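The shelving came from the Fledholm shop when it closed, and Rajkumari Awasthi had it up in the workshop before the rest of us agreed to it. She wanted real shelves and real stock. The arm had spent January picking up wooden blocks, and she was tired of blocks.

It had cost 2,000 so far, most of it on joints from Kallex. Sfakianakis had written the reaching code and then moved to Dastmont, so we rang him when it went wrong.

"Is it the elbow?" he asked.

"It's always the elbow," said Rajkumari.

She drank her tea and sent the arm up past the crisps again. She had given it until 12 to touch one white tub on the top shelf. If it couldn't, she would go back to the blocks.

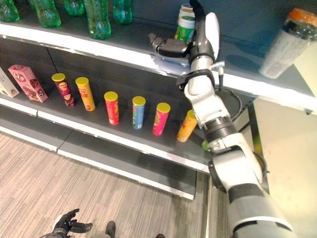

Photo: R. Awasthi, 2018-08-25

The elbow was almost against the orange canister. I put my hand over the stop button.

"Leave it," she said.

"It'll have the lot over."

"Then we'll pick them up."

On the phone Sfakianakis asked what was happening. Rajkumari bent down until her eyes were level with the shelf – she had forgotten the tea – and told him to wait.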